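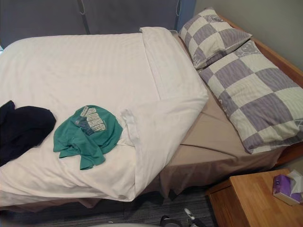
White duvet with fine stripes, dark garment on top

Duvet cover lint on dark clothes

New cotton cover sheds white lint on anything navy or black. Two washes at 500 rpm spin, no change. Is it the cover or the washer?
Weerakoon
2022-02-16

Probably the cover - short fibers work loose for the first few washes. Wash it alone, inside out, then tumble dry and clean the lint screen halfway through.
Sorkach

Check the drain filter too. Mine was packed solid.
rendurgate122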